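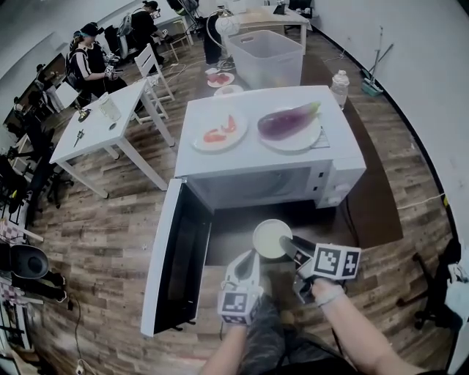 N° 723, page 3

Banc d'essai : la paire de pinces à main Proltik

Enregistrer des gestes pour entraîner un modèle de manipulation suppose de choisir entre la téléopération, qui immobilise un bras robotisé et un opérateur formé, et la pince tenue à la main, que l'on emporte où l'on veut. La paire Proltik appartient à la seconde famille. Nous l'avons utilisée pendant trois semaines, avec un seul thème de tâches : le micro-ondes. Ouvrir la porte, sortir un bol, poser une assiette, refermer.

Contenu et prise en main

La mallette contient deux pinces, deux chargeurs, un jeu de marqueurs de rechange et une mire d'étalonnage. Chaque pince pèse 700 grammes. Le chiffre paraît modeste. Au bout d'une heure de travail au sol, assis devant l'appareil, les avant-bras le sentent nettement, et nos opérateurs ont fini par alterner toutes les vingt minutes.

La gâchette est souple, avec une course assez longue. On dose bien l'ouverture, moins bien la force. Sur un bord de bol mince, il faut quelques essais pour trouver la pression juste. À deux mains, une pince de chaque côté du bol, le geste devient plus sûr et les chutes plus rares. Nous conseillons de commencer par là avec un débutant.

Suivi de position

Les marqueurs carrés noir et blanc doivent rester visibles et propres. Une trace de doigt suffit à dégrader le suivi. Le point faible est l'intérieur du four : dès que la pince s'engage au fond de la cavité, le marqueur passe dans l'ombre et la trajectoire saute. Le logiciel signale la perte, mais seulement à la fin de l'enregistrement. Une alerte sonore immédiate aurait évité bien des reprises. Une lampe orientable aide un peu, à condition de ne pas créer de reflet sur la porte.

Sunita Kincaid, qui a dirigé les séances, a réglé la question par la consigne : entrer de face, garder le poignet bas, marquer un temps d'arrêt à la sortie. Le taux de séquences rejetées a baissé dès le deuxième jour.

Logiciel

L'application Nullport, fournie avec le matériel, découpe les séquences, synchronise les deux mains et exporte vers les formats courants. L'étalonnage prend trois minutes et doit être refait à chaque changement de batterie. La documentation ne le précise qu'en annexe. Nous avons perdu une demi-journée d'enregistrements avant de le comprendre.

Le découpage automatique repose sur l'ouverture et la fermeture des doigts. Il fonctionne bien pour les tâches à une main. À deux mains, il coupe souvent trop tôt, au moment où la première pince lâche. Il faut alors reprendre les bornes à la souris, séquence par séquence. Demetrius Dvorak a écrit un petit script qui attend que les deux pinces soient ouvertes. Le fabricant serait bien inspiré d'ajouter cette option.

Rendement

Nous avons obtenu jusqu'à 900 séquences exploitables par semaine, avec deux opérateurs. La mise en place prend plus de temps que le geste. Il faut changer les assiettes, déplacer l'aubergine, remettre le bol, varier la position du four. Poser l'appareil directement sur le plancher facilite les rotations, mais fatigue le dos. Une table basse serait préférable pour les longues séries.

La variété des objets compte beaucoup. Avec de la vaisselle uniquement blanche, le modèle apprend vite et généralise mal. Nous avons corrigé cela en introduisant des bols colorés et un récipient transparent, que les pinces tiennent d'ailleurs assez mal, les doigts glissant sur les parois lisses.

Face à la concurrence

Le kit Crenshaw est plus léger et signale la perte de suivi en direct. Il n'existe en revanche qu'en version à une main. Le modèle Dreltov offre une meilleure adhérence des doigts, mais son logiciel ne traite pas les enregistrements sur place.

Pour : montage rapide, travail à deux mains, export propre, marqueurs faciles à remplacer.
Contre : poids sensible en séance longue, suivi fragile dans les cavités, découpage à deux mains à revoir, étalonnage mal documenté.

Notre avis

Un bon outil pour une équipe qui enregistre des tâches domestiques et accepte de contrôler ses séquences chaque soir. Pour un travail limité à une main, le kit Crenshaw reste le choix le plus simple. Une mise à jour de Nullport est annoncée pour octobre ; nous referons les essais de découpage avec cette version.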